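Section 4: Setting Up and Running the Pouring Task

Okay, so you've got the simulator installed, you've logged in with your club account, and the kitchen-ish room loads without complaining. Good! Now we get to the part everybody joins the club for.

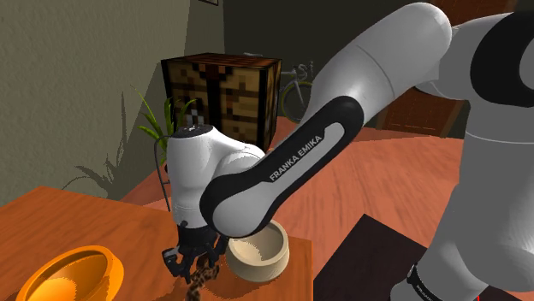 I'm going to take you through it the way I do it myself on a Wednesday night, which means a few of my habits are baked in. If you were on the Hiltley team last season you'll recognize most of it, but please read 4.3 anyway, because the reset works differently now.

4.1 Before you load anything

1. Open the Skalia launcher and pick the Fledine profile. The default profile works too, but it saves your runs in a folder the rest of us can't read, and then I get messages.

2. Go to Settings, then Physics, and set the grain count to 300. You can go up to 2000 later on. Start at 300 while you're learning, trust me. My own laptop sounds like a hair dryer at anything higher.

3. Leave the time step alone. I know. It's right there and it's tempting.

4. Check that "Record joints" is on. The little dot next to it turns green.

Note: If the dot stays gray, close the launcher completely and open it again. Clicking the box over and over does nothing (I've tried, for longer than I'd like to admit).

4.2 Loading the scene

1. From the Scenes menu choose "pour_table". The room takes a while to come up the first time while it builds the textures. After that it's quick.

2. Have a look around with the right mouse button held down. The props in the room are just there to make things harder for the vision people later on, so you can ignore the plant and the bicycle. What you care about is the arm, the small table and the bowls.

3. Zoom in until the gripper and the small table fill most of your window. I like to be a little above the wrist, looking down. You want to be able to follow the grains all the way to where they land, and from the other side of the room you can't.

4. Save that view with Shift+1. Save a second one from the opposite side with Shift+2. You will switch between these constantly.

Caution: Don't drag the small table! It moves very easily if you click on it in edit mode, and the bowls don't always come along. If you do bump it, don't try to nudge it back by eye. Reload the scene.

4.3 Resetting the arm

1. Press R once and wait. The arm goes to its home pose, and the grains go back to their starting container.

2. Wait for the grains to settle before you touch anything. They jiggle for a bit after a reset, and if you grab the container while they're still bouncing you'll lose a bunch over the rim.

3. Look at the counter in the top bar. It should match the number you typed in 4.1. One time mine was set to 585 and it kept coming up 584 after every single reset, and I spent a whole evening hunting for one grain that had slipped under the table. If yours is short, reload the scene and save yourself the evening.

Note: In the old version you pressed R twice. If you press it twice now, it wipes your recording as well. Sorry to everyone who found this out during practice week in August.

4.4 Your first pour

1. Switch to view 1 and put your controller in Slow mode.

2. Close the fingers on the container, then lift straight up. Don't tilt yet.

3. Move over the target bowl. Use your second saved view to check the depth, since from one angle it always looks like you're over the bowl when you're really in front of it.

4. Lower the wrist until you're comfortably close. Higher pours look great and scatter everywhere.

5. Tilt slowly, using the wrist joint only. The stream starts later than you expect and then comes all at once, so be ready to ease off.

6. Tilt back up, wait for the last few to fall, and return the container to where you found it.

7. Press S to save the run.

Caution: If a finger touches the bowl's rim, stop and let go of the stick. Pushing through makes the physics do something very silly, and the bowl may leave the room at high speed. Funny the first time, I'll give you that.

4.5 Naming and sharing your run

1. Name the file with your initials, the task and the try number, with underscores in between. No spaces please!

2. Drop it in the Subramaniam folder on the club drive. That's the one for training runs. The competition folder stays locked until we've picked our entries.

3. Add a line to the run sheet with your grain count and anything odd you noticed. Spills count as odd. So does a clean pour on your first try, and I'll want to see that one.

Keep your bad runs too. We use them when we train the policy in Section 6, and we never have enough of them because people are shy about uploading a mess. Upload the mess.

4.6 If something goes wrong

Arm won't move: check that you're out of edit mode. Press E.

Grains fall through the table: somebody changed the time step. Put it back to the default and reload.

Picture is choppy: lower the grain count, or turn off shadows under Settings, then Display. I keep mine on because they help me judge height, but it's up to you.

Recording is empty: see the note in 4.1 about the green dot.

Section 5 covers swapping in your own bowls and changing their colors.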